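カテゴリ:図書・資料管理 > 分類と目録
コメント 4件 シェア 26

件名:館内資料の分類記号改定に伴う背ラベル貼替えの範囲について

投稿者:felorside_shiryo
当資料室では、地域産業関係資料2,744点の分類記号を改定することとなりました。目録データの更新は完了しておりますが、背ラベルの貼替えについて室内の意見が一致しておりません。全点を対象とすべきか、開架分に限るべきか、他館の取扱いをご教示いただきたく存じます。
なお、改定の対象となる区分は次のとおりです。

1. 産業機械および設備関係
従来は製造業一般に含めていたもの。図録、カタログ、画像資料を含みます。

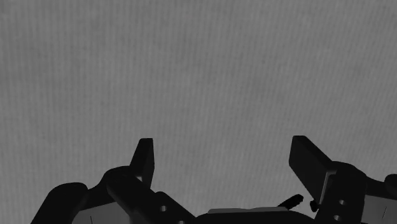
2. 織物および染色関係
旧記号では工芸と産業に分散しており、利用者からの照会が最も多い区分です。

3. 社史および団体史
刊行年順の配架を改め、団体名の五十音順とします。

投稿者:Olteanu文庫担当
お尋ねの件につき、当文庫の例を申し上げます。当文庫では前回の改定時に全点の貼替えを実施いたしました。閉架資料であっても出納の際には背ラベルを頼りに探索するため、新旧の記号が混在する状態は誤配架の原因となります。作業は一日40点を上限とし、貼付と点検を別の職員が担当しました。期間は長くなりますが、全点の実施をお勧めいたします。

投稿者:rukley_mokuroku
前の投稿者のご意見には賛同いたしかねます。閉架資料については、目録上に旧記号を所在記号として残せば出納に支障は生じません。また、旧ラベルの剥離は装丁を傷めるおそれがあり、布装の社史類では特に慎重な判断が求められます。当館では開架分のみを貼替えの対象とし、閉架分は修理または製本の機会に順次改めることとしております。

加えて、区分1に画像資料を含める点にも疑義がございます。当館では、画像資料は主題によらず形態別に排架し、主題は件名で検索できるようにしております。
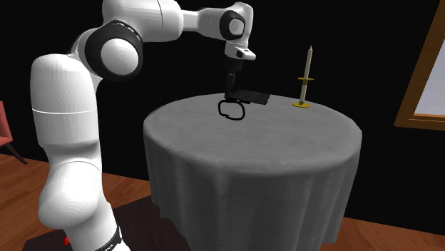
CG画像

件名の付与にあたっては、画面に現れているものを優先し、用途の推定は行いません。産業用か研究用かの区別は、付属文書に記載がある場合に限り注記いたします。

投稿者:Constanza Godoy
横から失礼いたします。貼替えの範囲に関しては、rukley_mokuroku様のご意見に近い立場です。ただし、旧記号を所在記号として残す場合には、目録画面における表示順を必ずご確認ください。当方では新記号が先に表示される設定のまま運用を始めたため、出納票に新記号を記入される利用者が相次ぎ、11月に表示を改めました。
形態別の排架については賛成いたしかねます。小規模の資料室では、同じ主題の図書と画像資料が近接していることの利点が大きいと考えます。

投稿者:Olteanu文庫担当
剥離による損傷についてのご指摘は、そのとおりと存じます。当文庫でも布装資料については旧ラベルを剥がさず、新ラベルを上から重ねて貼付いたしました。先の投稿で説明が不足しておりましたので補足いたします。
一方、修理または製本の機会に改めるという方法では、完了の時期が定まりません。混在期間の上限をあらかじめ定めておくべきとの考えに変わりはございません。

投稿者:felorside_shiryo
皆様のご回答に御礼申し上げます。室内で協議のうえ、開架分は全点、閉架分は出納頻度の高い区分2のみを先行して貼り替える案といたしました。布装資料は重ね貼りとし、記号の表示順も確認いたします。
画像資料の排架は結論に至っておらず、当面は現状のままといたします。重ね貼りに用いるラベルの寸法および糊の種類について、引き続きご意見をお寄せください。

タグ:分類改定、背ラベル、閉架資料、画像資料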